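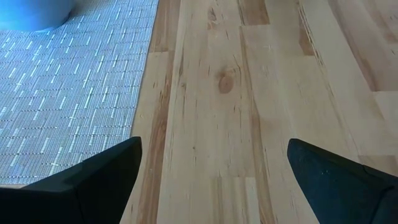 Vorträge > Wohnen im Bestand > Sprechernotizen > Teppich auf Holzboden

TEPPICH AUF HOLZBODEN: WER BRAUCHT DAS?
Notizen Henrik Meinecke, Stand 6. Juni 2026

Einstieg
Bild stehen lassen, kurz warten. Dann fragen: Wer hat zu Hause einen schönen Holzboden? Und wer davon hat einen Teppich drauf? Meistens bleiben fast alle Hände oben. Warum eigentlich? Man zahlt für helle Dielen mit lebendiger Maserung und deckt sie dann mit einem blaugrauen Gewebe zu. Mir leuchtet das nicht ein. Aber ich lasse mich überzeugen, dafür sind die nächsten 22 Minuten da.

Argument 1: »Der Teppich schont den Boden«
Stimmt halb. Er schont ihn vor Stuhlbeinen. Was darunter passiert, sieht man erst beim Umräumen. Holz verändert unter Licht die Farbe, unter dem Teppich bleibt es zurück. Fall Setolard erzählen: acht Jahre derselbe Teppich, danach ein Rechteck im Wohnzimmer, das keiner bestellt hatte. Die Beratung hatte versprochen, das gleiche sich aus. Wann, stand nirgends.
(Nicht zu lange schimpfen. Weiter.)

Argument 2: »Er macht den Raum leiser«
Im Prinzip ja. Trittschall und Stühlerücken, keine Frage. Aber bitte nicht glauben, ein Läufer vor dem Sofa rette einen halligen Raum. Hier kommt aus dem Publikum gern der Einwand mit den Filzunterlagen. Antwort: Dann reden wir über die Unterlage und nicht mehr über den Teppich.

Argument 3: »Gemusterte Ware ist unempfindlich«
Auf das Strichmuster verweisen: kurze helle Striche, reihenweise versetzt, fast wie Mauerwerk. Hübsch, zugegeben. Unempfindlich heißt im Verkauf aber oft nur, dass man den Schmutz später bemerkt. Die Krümel sind trotzdem da. Katalogtext von Flistine vorlesen, Wort »pflegefrei« betonen. Pause.

Zur Kante
Der Teil, der mich am meisten interessiert. Eine gerade Kante auf Dielen verzeiht nichts: Liegt der Teppich ein wenig schief, laufen die Fugen dagegen an, und man sieht es jeden Morgen. Parallel legen oder deutlich schräg. Knapp daneben wirkt immer wie ein Versehen.

Falls nach Kosten gefragt wird
Bei 200 Euro würde ich es ausprobieren. Darüber erst ein Muster heimtragen und 4 Tage liegen lassen, auch abends bei Lampenlicht ansehen.

Offen
Vurnalum will bis August Proben schicken. Glaube ich, wenn sie da sind.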